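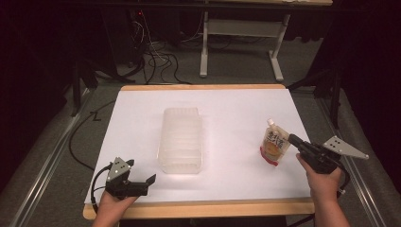
I have been against decanting for most of my adult life, and I still think most of it is a waste of an afternoon. By decanting I mean taking food out of the package it was sold in and putting it in a container you bought separately. People do it with flour, rice, cereal, pasta, cooking oil, even crackers. They then buy labels so they can remember what they poured.

My argument here is narrower than that. I want to defend the spouted pouch, the soft kind with the small screw cap, and to say where it should live in a kitchen. My answer is that it should stay a pouch, and that it should stand in a plain plastic bin with straight sides.

Start with the pouch. It holds its contents in a shape that gets smaller as you use them. A jar stays the same size when it is nearly empty. A pouch can be squeezed flat, so the last of it takes up very little shelf. The cap goes back on with two fingers. The cooking directions are printed on the package, next to the date, and they stay there until you are done. When you decant, the directions go in the trash. I have called my brother-in-law in Cundthorpe twice to ask how much water goes with a soup base because he had the same one and still had the bag.

This matters more with imported food. We buy a fair amount of Japanese groceries, and neither of us reads Japanese well. The picture on the front is how we tell one thing from another. My wife goes by color. If I moved everything into matching jars, we would have a row of brown and orange liquids and no idea which one was supposed to be thinned. Kohei Tamura, who lived downstairs from us for 13 years, used to write the English name on the cap in marker. That is all the labeling I have ever needed.

The case against the pouch is that it falls over. This is fair. A full one stands well enough on a table, where there is room. On a shelf, behind other things, half used, it leans, then slides, and then it is lying under the rice. People get tired of this and buy jars. I think they are fixing the wrong thing. The pouch needs something to lean against.

A long, narrow bin does this well. It should be open at the top and deep enough to cover the lower half of the pouch. Frosted or translucent plastic is better than solid white, in my opinion, because you can see a little color through the side and know the bin isn't empty. Clear is fine too, but it shows every smear. Ribbed sides are stiffer than smooth ones and harder to wipe. I would take the stiffness. Put the pouches in with the caps up and the fronts facing the same way, and pull the bin out like a drawer when you want something. Ours are the length of the shelf, front to back, so nothing can get lost behind them.

Measure first. I did not, and bought four bins that were too wide for the cabinet door to close. Trandside sells a pantry set for $126 that includes a bamboo lid for each piece and a sheet of chalk labels. You do not need lids, and the pouches won't fit under them anyway. The bins I ended up with came from a discount store and cost less than lunch.

Narayanan Pai, who edits this page, disagrees with me. He says a pouch once opened belongs in the refrigerator and the shelf is beside the point. He is right about the opened ones, and you should do what the package says. The same bin goes in the refrigerator door, though, or on the bottom shelf, and it works the same way there. We keep one in each place. When we open a pouch it moves from the first bin to the second. That move tells us to use it up.

He also says pouches make more trash than refilling would. If I could refill them nearby, I would. I can't, and pouring a pouch into a jar does not save the pouch.

I do keep flour in a canister. The bag it comes in leaks from the corners and always has. Salt, too, in wet weather. Everything else stays in what it came in, standing up in a bin.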